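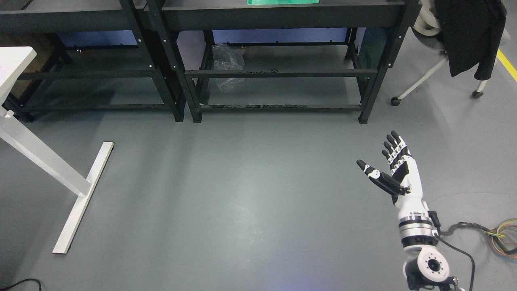

Hand open, palm up, before the first recording block. Desk foot bar to the left, shelving and chair behind.

Kostska Room Walk-Through: Arm and Hand, Start of Session
Drokari data collection, November round
Filled in by Radek Šťastný

Marks used: OK, FIX (put right before we start), WATCH (fine for today, look again at the break), N/A.

Good morning, everyone, and thank you for reading this before switching anything on. I know the list has grown since the Urban recordings, and I know that my comments grow along with it, but a few of you have told me you like having the reasoning written down, so I've let myself ramble where I felt like it.

SECTION A. FLOOR AND WALKWAYS

A1. Floor clear between the desk and the hand — OK
Lovely and open. Please keep it that way through the whole block, and that goes for water bottles and clipboards too. The model learns from whatever the camera sees, and we had a run of episodes in the Urban set where somebody's backpack came and went, which made sorting them a real chore.

A2. Cables on the floor — WATCH
Two things to mind. There's the black cable that leaves the connector at the side of the joint module and runs off to the right, and there's a thin one that curves across the floor on the desk side. Neither is taped. I've left them as they are for the first block, but whoever is walking around to reset objects should go behind the desk and not across.

A3. Loose wire bundle — FIX
The coil of thin colored wires (red, green, yellow, blue) is lying on the floor to the right of the arm. I would like it picked up and put in a bag or a box before the arm moves at all. A finger link could hook a loop of that very easily, and I'd much rather spend a minute on it now than an afternoon at the bench.

A4. Yellow floor stripe visible and not covered — OK
Observers stay on the far side of it during motion, please, even when the motion is slow and even when it's only me.

A5. Desk feet — OK
The foot bar sticks out farther than the tabletop leads you to expect, and I have stubbed my own toes on it more than once. Look down when you come around.

SECTION B. SURROUNDINGS

B1. Shelving, bottom shelf — WATCH
There's a strip of small parts and bits along the front edge of the bottom shelf. It doesn't affect the recording, but small parts do roll. Sweep at the break if you have a minute, and keep anything that looks like a screw until we know where it came from!

B2. Plastic bag on the shelf — FIX
Clear, crumpled, light enough to drift if the door is opened. Clear plastic is also miserable for the depth camera. Into the bin, or tucked away somewhere closed.

B3. Office chair — FIX
It's on casters and there's a black jacket hung over it. Jacket to the coat hooks, chair beyond the yellow stripe. If the jacket is yours, no hard feelings at all, it's a nice jacket.

B4. Lighting even over the work area — OK
Nice and even this morning. Leave the blinds where they are until the block is over.

SECTION C. ARM AND HAND

C1. Start pose — OK
Open hand, palm up, thumb out wide from the fingers. Every episode starts from this pose and returns to it. When we compared the first Nuna episodes, the ones with a sloppy starting hand were the ones we ended up dropping.

C2. Finger covers and links, looked at closely — OK
Check each finger from both sides with the power off. I do it from thumb to little finger so I don't lose my place. Nothing cracked or lifted that I could find.

C3. Screws on the round joint cap at the base — OK
Checked by hand with the short driver. Please don't go further than snug.

C4. Connector seated at the joint module — OK
Pressed in and given a gentle tug. If you bump it later, stop and write down the episode number, even if the hand seems perfectly happy.

C5. Emergency stop within reach of the operator — OK
Tested before power-up and once again after. The operator keeps one hand free for it. I'm sorry to repeat myself every single time, but I will go on doing so.

C6. Speed limit set to 50 percent for the first block — OK
Leave it there until the break. Then come and talk to me.

SECTION D. RECORDING

D1. Disk space and episode counter — OK
The counter stood at 1,850 when I opened up, and the target for this set is 2,000. That's close enough to feel cheerful about, but please don't rush the last ones. A calm, tidy demonstration is worth more to the training than a hurried one, and a hurried one is more likely to hurt somebody.

D2. Failed grasps — reminder only
Keep them. Label them as failed, add a word or two on why, and carry on. I found a handful deleted last round, I think out of politeness.

D3. Two people in the room during motion — OK
One operator, one resetting objects. The person resetting calls "clear" out loud and the operator repeats it before moving.

STATUS
Hold the start until A3, B2 and B3 are done. Write your initials beside each one as you finish it, and leave the sheet on the desk so I can find it at the break. Next look at A2 and B1 is at 10:30.

Radek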